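Workshop Tips: Before You Pay Proveo to Strip Your Old PCs

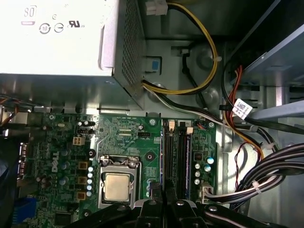
Chutima Rattanakul wrote in to say I'm too hard on these outfits, that she has a closet full of dead office towers and would happily hand the lot to a robot arm if it meant never skinning her knuckles on a drive cage again. Fair enough, Chutima. I'd still read the rest before you sign anything.

Proveo rents out a bench arm with a two-finger gripper and a small camera at the wrist. You bring or ship your old desktops, they run the arm, and you get back sorted parts: memory, processors, power supplies, drives. The charge is $125 a session. The brochure calls it "hands-free teardown." I have read the service terms twice and there are plenty of hands in it, most of them yours.

What you still have to do yourself

Opening the case is your job. The terms say side panels off before drop-off, and they won't fight a stuck latch or a panel that's been painted over.

Dust is your job too. Take the tower outside, hold the fan blades still with a pencil, and blow it out in short bursts. Wear a mask if it lived near a smoker or a cat.

Take the cooler off the processor before you go. Run the machine for 5 minutes first if it still boots, so the old paste softens, then shut down, unplug it and twist the cooler gently before lifting. Pulling straight up on cold paste can bring the chip along with it on some boards. Wipe the top of the chip with rubbing alcohol and a coffee filter.

Free the wiring. Wires are where I have the most doubts about any gripper. An old Dell tower has power leads looping over the board, bundles tied together, and plugs with a clip that has to be squeezed while you pull. A person does that by feel. Snip the cable ties with flush cutters, pointing the flat side away from the wires, and unplug what you can. Pull on the plug and leave the wires alone.

By now you've done most of the teardown. Ask yourself what the $125 is for.

Where it might earn its keep

Memory sticks. Once the latches are open, a stick comes straight up out of its slot, and that's a nice simple lift for a machine. It's also a nice simple lift for a ten-year-old. If you have a pallet of identical towers, I can see the sense in it. For 2 machines, no.

Leave the power supply shut

Neither you nor the arm should be opening the power supply itself. The capacitors inside can hold a charge after the cord is pulled. Take it out whole, four screws at the back in most towers, and recycle it whole. Proveo's price sheet lists "PSU recovery" without saying what that means. Get it in writing.

Questions to ask on the phone

Who pays if a socket pin gets bent? When I called on a Thursday, Mitiku Wolde at the front desk told me parts are "accepted as is," so I take it that you do.

Do they wipe the drives? They don't. Pull yours and keep it.

Can you stay and watch? Yes, for the first 2 hours. I would.

The cheap way

A magnetic Phillips screwdriver, a muffin tin for screws, a wrist strap, and a free evening. Label each cup of the tin with masking tape as you go.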